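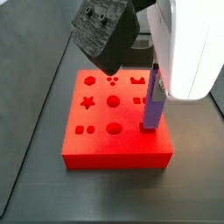
Posted by wendell_m, 2026-03-17
Toy swap rules, Vakdale library

The spring toy swap wants to drop the points system and go one for one. Bring a toy, take a toy, whatever it is. I think that's a mistake. Last November I brought a balance bike and took home two puzzles and a bag of blocks, and that felt fair. With one for one I'd keep the bike and sell it.

iveta.r
Disagree. Points meant a 45 minute line at the check-in table while people argued over what a doll stroller was worth. My son had a meltdown before we got inside.

hudec_s
The line was long because there was one table. Furkham runs points with two tables and it moves fine.

wendell_m
Same thought. Put the big stuff at one table and the small stuff at the other.
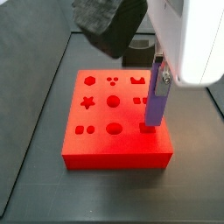 I'd also cap it at one big item per family so the ride-ons aren't gone right away.

iveta.r
The cap I can live with. I still don't want to fill out a card for every shape sorter and stuffed bear.

kvido_p
Could do points for big items only and one for one on the rest. No cards for small toys.

hudec_s
Who decides what's big?

kvido_p
If it doesn't fit in a grocery bag, it's big.

wendell_m
Fine by me. I'll email the library tonight and post what they say.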